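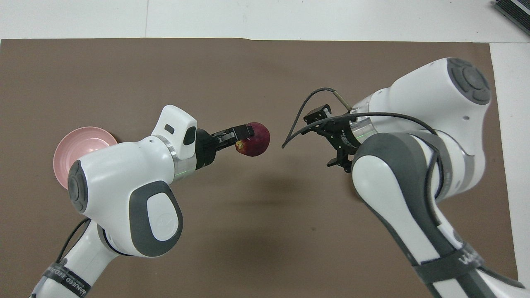 Has anyone paid for the Marchand tabletop package, the one Vornska sells as an add-on if you already have two arms? It's $1,195 for what they call pick, pass and place, plus $483 a year if you want updates after the first six months. I run a small fruit gift box business in Clullosdale and I'm trying to work out if I'd be buying a skill or a demo. With the left gripper pinching the apple by one side and the right one hanging open next to it, I can see what the pass is supposed to look like. What I can't get out of the sales page is how often the second arm ends up with the apple, or what happens when the fruit is a soft pear with a stem sticking up. The page says "up to 100 object types." Up to? Which ones? I emailed and got the same brochure back with my name on top.

Things I'd like to know from people who don't sell it:
Does it need the brown paper, or will it cope with a steel prep table?
Does it bruise fruit?
Can one person set it up in an afternoon?
Is the yearly fee optional in practice, or does the thing quit on you?

Posted by Aaliyah Chisholm

Alper Canpolat
We had it on trial at a packing room in Worbridge through November, so take this as one shop's experience.

Ask them for an uncut video with a clock in it. A single apple with plenty of bare paper on every side is the easiest job you can give two arms. There's nothing to bump into and nothing for the software to confuse it with. Our trouble started the first time we put fruit down touching other fruit. It would choose the pair as one object, close on the gap, and stop with a grip error. Sometimes it recovered without help. Often enough I had to walk over and press resume, and if I'm walking over anyway I may as well pick up the apple. 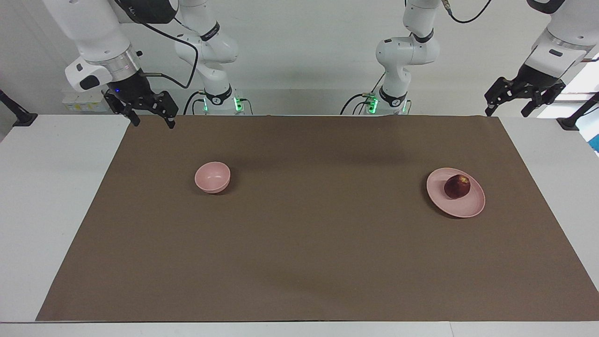
The plain move from a plate to a bowl was fine for us. I'd call it dependable if the dishes stay where you put them during setup. Move the bowl a hand's width and it copes. Move it close to the foot of either arm and it gets awkward, with a lot of slow folding before it commits to anything. The pass between the grippers was the weak part. It's slow, and I never found a reason to use it except when the bowl was too far over for the arm that had picked the fruit up. You could just put the bowl closer.

On your list. Our bench is steel and it did badly under the overhead lights until we laid a matte sheet down. Paper worked, and so did a dull rubber mat. Bruising depends on the finger pads. The stock ones left marks on ripe pears for us. We didn't see marks on firm apples, but we also didn't cut them open the next day, and you should. Setup took me the afternoon and most of the next morning, and I'd done one before. The fee I can't speak to, as our trial ended before it came due.

Would I buy it? At that price, no. If they'd rent it by the month I might have kept it for one more season to see if the grip errors got fixed.

Si-woo Seol
It's good, we like it. Get the softer pads. The fee is optional, ours still runs without it.

Aaliyah Chisholm
Thanks Si-woo. What are you picking with it, and how many hours a day does it run? "We like it" is what the brochure says too.

Si-woo Seol
Lemons mostly. An hour or two in the morning. We don't use the passing thing either.

Yulan Shao
A few points on the contract, which I read more closely than the manual. The "100 object types" line isn't in the terms at all. The terms promise that the software will install and run on supported arms. They don't mention success rate, cycle time or damage to goods. If any of those matter to you, get a number in writing, with your fruit and your table named, and a refund date tied to it. Vornska agreed to that for me after two phone calls, though the number they offered was low enough that I walked away.

Also check which arm is "left" in their paperwork. They mean the robot's left, which is on your right if you're standing across the table from it. I marked up a whole bench plan backwards before I caught that, and had to move both dishes.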